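Häufige Fragen zum Färben mit Pflanzen- und Säurefarben

Stand: 15. August 2019

Auf dieser Seite beantwortet die Färbewerkstatt Vadow die Fragen, die uns vor und nach den Kursen am häufigsten erreichen. Wer etwas nicht findet, schreibt uns über das Kontaktformular. Wir antworten in der Regel innerhalb einer Woche, im Dezember dauert es länger.

Allgemeines

Welche Fasern kann ich färben?

Mit Säurefarben lassen sich alle tierischen Fasern färben, also Schafwolle, Alpaka, Mohair und Seide, außerdem Nylon. Sockengarn aus Wolle mit Polyamidanteil geht deshalb problemlos. Baumwolle, Leinen und Viskose nehmen Säurefarben nicht dauerhaft an. Dafür braucht man Reaktivfarben, die wir in den Grundkursen nicht verwenden. Acryl und Polyester können wir in der Werkstatt gar nicht färben.

Was ist der Unterschied zwischen Pflanzenfarben und Säurefarben?

Pflanzenfarben gewinnt man aus Wurzeln, Blättern, Rinden oder Blüten. Die meisten brauchen eine Beize, damit sie auf der Faser halten. Die Farbtöne hängen vom Wasser, von der Ernte und vom Garn ab und lassen sich nur ungefähr wiederholen. Säurefarben sind synthetische Pulver, die mit Essig- oder Zitronensäure und Hitze fixiert werden. Wer sauber abwiegt und notiert, bekommt denselben Ton auch ein zweites Mal.

Brauche ich Vorkenntnisse?

Für die Grundkurse nicht. Für den Kurs Indigo sollte man schon einmal Wolle gebeizt und gefärbt haben, weil dort für die Grundlagen keine Zeit bleibt.

Material und Vorbereitung

Muss ich das Garn vor dem Färben waschen?

Ja. Auch Garn, das sauber aussieht, kann Spinnöl oder Wollfett enthalten. Legen Sie die Stränge mit etwas Wollwaschmittel in lauwarmes Wasser und lassen Sie sie dort mindestens eine halbe Stunde liegen. Danach vorsichtig ausdrücken, nicht wringen. Das Garn geht nass ins Farbbad.

Wie binde ich einen Strang ab?

An vier Stellen, locker, in Form einer Acht. Zu feste Bindungen hinterlassen weiße Stellen. Nehmen Sie dafür Baumwollgarn in Weiß oder Natur - buntes Garn kann abfärben. Knäuel müssen vor dem Färben zu Strängen gewickelt werden. Eine Haspel steht in der Werkstatt, zu Hause tut es auch eine Stuhllehne.

Wie setze ich eine Stammlösung an?

Für eine einprozentige Lösung lösen Sie 1 Gramm Farbpulver in etwas heißem Wasser und füllen auf 100 Milliliter auf. Wer mehr braucht, nimmt 10 Gramm auf 1000 Milliliter. Das Pulver zuerst mit wenigen Tropfen Wasser zu einer Paste anrühren, sonst bilden sich Klümpchen, die später als Punkte auf dem Garn sitzen. Tragen Sie beim Abwiegen eine Staubmaske und Handschuhe. Fertige Lösungen halten sich verschlossen und dunkel mehrere Monate. Rottöne gelieren manchmal und werden beim Erwärmen wieder flüssig.

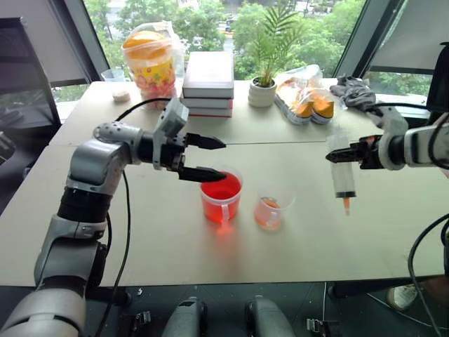 Wie viel Lösung brauche ich für einen Strang?

Das richtet sich nach dem Trockengewicht des Garns und der gewünschten Farbtiefe. Für einen mittleren Ton rechnen wir mit einem Prozent Farbstoff. Ein Strang von 100 Gramm braucht also 1 Gramm Farbstoff oder 100 Milliliter der einprozentigen Lösung. Für Pastelltöne reichen oft 20 Milliliter. Schwarz und Dunkelblau brauchen das Zwei- bis Vierfache des mittleren Tons.

Kann ich meine Küchentöpfe verwenden?

Nein. Töpfe, Löffel, Siebe und Messbecher, die einmal zum Färben benutzt wurden, dürfen nicht mehr mit Lebensmitteln in Berührung kommen. Am besten markieren Sie alles deutlich. Geeignet sind Edelstahl und unbeschädigtes Email. Aluminium, Kupfer und Eisen verändern bei Pflanzenfarben den Farbton.

Womit wird gebeizt?

Wir arbeiten mit Alaun und in manchen Kursen zusätzlich mit Weinstein. Chrom- und Zinnbeizen verwenden wir nicht. Eisensulfat setzen wir in kleinen Mengen zum Abdunkeln ein, es macht die Wolle bei Überdosierung brüchig.

Beim Färben

Warum ist mein Garn verfilzt?

Meistens war der Temperaturwechsel zu stark, oder das Garn wurde im heißen Bad zu viel bewegt. Erhitzen Sie langsam bis kurz unter den Siedepunkt und lassen Sie das Garn im Bad abkühlen. Wer es eilig hat, kann Garn mit Superwash-Ausrüstung nehmen, das verzeiht mehr. Es nimmt die Farbe allerdings sehr schnell an und wird dadurch leichter fleckig.

Wann ist das Farbbad ausgezogen?

Bei Säurefarben, wenn das Wasser klar oder fast klar ist. Schöpfen Sie mit einem weißen Löffel etwas ab und sehen Sie nach. Bleibt das Bad nach einer halben Stunde bei voller Temperatur deutlich farbig, fehlt entweder Säure oder es war zu viel Farbstoff darin. Nehmen Sie das Garn kurz heraus, geben Sie einen Esslöffel Essig zu und warten Sie noch einmal zehn Minuten. Türkis braucht immer länger.

Warum wird mein Grün so braun?

In den meisten Fällen steckt ein warmes Rot mit im Spiel. Viele Gelbtöne gehen leicht ins Orange, manche Blautöne ins Violette. Zusammen ergibt das ein gebrochenes Oliv. Für ein klares Grün nehmen Sie ein Zitronengelb und Türkis. Mischen Sie zuerst kleine Mengen und färben Sie ein Probestück, die Farbe im Becher sagt wenig über die Farbe auf der Wolle.

Wohin mit den Resten?

Ausgezogene Säurebäder können in haushaltsüblichen Mengen in den Abfluss. Farbpulver und konzentrierte Reste geben Sie beim Schadstoffmobil ab. Die Regeln für Beizbäder unterscheiden sich je nach Gemeinde, fragen Sie dort nach.

Kurse und Anmeldung

Wer leitet die Kurse?

Die Grundkurse mit Säurefarben gibt Jussara Peixoto. Pflanzenfarben und Indigo unterrichtet Vitalii Demchenko. Für Gruppen ab sechs Personen kann man auch einen eigenen Termin vereinbaren, das läuft über Jolene Mahuika im Büro.

Was muss ich mitbringen?

Eine Schürze oder alte Kleidung, ein Handtuch und eine Plastiktüte für das nasse Garn. 2 Stränge zu je 100 Gramm sind im Preis enthalten, wahlweise die Qualität Vokel (Schurwolle) oder Planetau (Wolle mit Polyamid). Weiteres Garn kann man vor Ort kaufen oder mitbringen. Handschuhe und Masken stellen wir.

Kann ich mein Garn am selben Tag mitnehmen?

Ja, aber es ist dann noch feucht. Hängen Sie es zu Hause im Schatten auf. Wer am letzten Kurstag eine Küpe ansetzt, holt die Stränge in der folgenden Woche ab oder lässt sie sich gegen Porto schicken.

Was passiert bei einer Absage?

Bis 20 Tage vor Kursbeginn erstatten wir die volle Gebühr, danach die Hälfte. Wer eine Ersatzperson nennt, zahlt nichts. Sagen wir selbst ab, bekommen Sie den gesamten Betrag zurück.

Kann ich Farbpulver bei Ihnen kaufen?

In der Werkstatt führen wir die Grundfarben in kleinen Dosen. Größere Gebinde bestellen wir auf Anfrage mit, Abholung nur nach Absprache - der Laden hat keine festen Öffnungszeiten.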